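Zulholm Table Setting and Room Layout Study
Progress report to the Baran Fund
Reporting period from October to 2022-02-05

1. Purpose of this report

This report sets out the work done at the Cotedville site in the second reporting period, the spending against the grant, and the work still open. It follows the order of headings in the Fund's guidance. Results from the first period are not repeated except where a decision made then has since been changed.

The study concerns small tabletop objects in everyday use (cups, saucers, plants, stands, bottles) and how they are placed, moved and put back on a marked table. The aim is a written placement guide which can be followed at a second site without further instruction.

2. Work completed

2.1 Room

The Cotedville room was handed over in October. The room had been used for storage, and the first weeks were spent clearing it and checking the electrics. Ceiling lighting was left as found. Two tubes were replaced after flicker was reported during the first trial sessions.

Shelving was put up before the tables came in. The first plan had the shelving across the end of the room, but this would have blocked access to the sockets and the plan was changed. Items not in use are kept on the shelves between sessions, with bottles and boxes on the upper level and heavier items below. This has worked well enough, although the lowest shelf is awkward to reach when the tables are out and is now used only for spare stock.

2.2 Tables

The tables are white. A darker top was considered and rejected after pale saucers and clear items were placed on samples of each. The difference was small, and the white top was cheaper and could be delivered sooner.

Table tops are marked with black tape. The marking went through 4 versions. The first was a plain border. The second added a centre cross, which operators tended to treat as a target, so that objects ended up bunched in the middle. The third dropped the cross and used corner ticks only. The fourth, now in use, is a rectangular border with a diagonal line inside it. The diagonal gives a reference for angle and divides the surface without suggesting a preferred spot.

Tape wear remains a minor problem. Edges lift where cups are slid across them, and the cleaning fluid first supplied softened the adhesive. The fluid was changed and the tape is now renewed every 7 weeks, or sooner if an edge can be caught with a fingernail.

2.3 Objects

The object list was cut during the period. Items that chipped, leaked or could not be replaced from ordinary shops were removed. Cups and saucers were kept as pairs of differing colour, so that a cup returned without its saucer is easily noticed. Potted flowers were kept in spite of two early breakages. They are the only items on the list with an irregular outline and a high centre of weight, and the guide would be weaker without them.

Small clear items were added late in the period. They are harder to see against a white surface than anything else on the list, and several were put away with the packing material by mistake. They are now signed in and out separately.

2.4 Placement sessions

Sessions follow a fixed order. The table is wiped and the tape checked. Objects are brought from the shelves and set out inside the border. The session is run, the objects are returned, and the sheet is filled in before the next set is brought out. A total of 3000 placements had been logged at the end of the period, of which 400 were set aside on review. Most of the rejected entries had no start position on the sheet. A smaller number were made while the tape marking was being changed and cannot be matched to a version.

The sheet has been redesigned to put the start position first. No entries have been set aside for that fault under the new sheet.

3. Present layout

The layout has not been altered since the fourth tape version was adopted. Cup and saucer pairs are set towards the side of the table, with taller and lighter items further back. Items with no role in the session stay on the shelving.

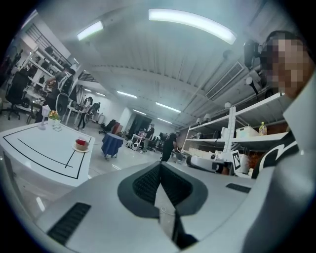
Figure 1. Marked table with red cup and saucer, yellow flowers and small items; shelving on the right.

The distance between table and shelving is acceptable for one person working. It is tight for two, and a wider gap will be tried once the spare tables have gone to Mumham.

4. Spending

Spending on furniture is complete and within the agreed sum. Spending on objects is slightly over, owing to breakages and the late addition of clear items. The overspend has been met from the lighting line, where less was needed than planned. No change to the total is requested. Receipts are attached separately in the order of the budget table.

5. Delays and risks

The main delay was the late delivery of the shelving, which held back the first sessions. Part of that time has been made up.

The placement guide depends on the marking staying the same. Any fifth version of the tape layout would mean that earlier entries could not be compared with later ones, and none is planned. The supplier has confirmed that the present tape width will remain in stock.

Breakage of pots is expected to continue at a low rate. Spares are held on site.

6. Next period

The draft guide will be tested at Mumham using a duplicate set of objects and a table marked from the written instructions alone. Differences between the two sites will be noted and the guide corrected. The section on returning objects to the shelves is still in outline and will be written first, as the Mumham room has less storage.

The Fund is asked to confirm whether the guide should be supplied in print as well as electronically. The print cost was included in the original budget but has not been committed.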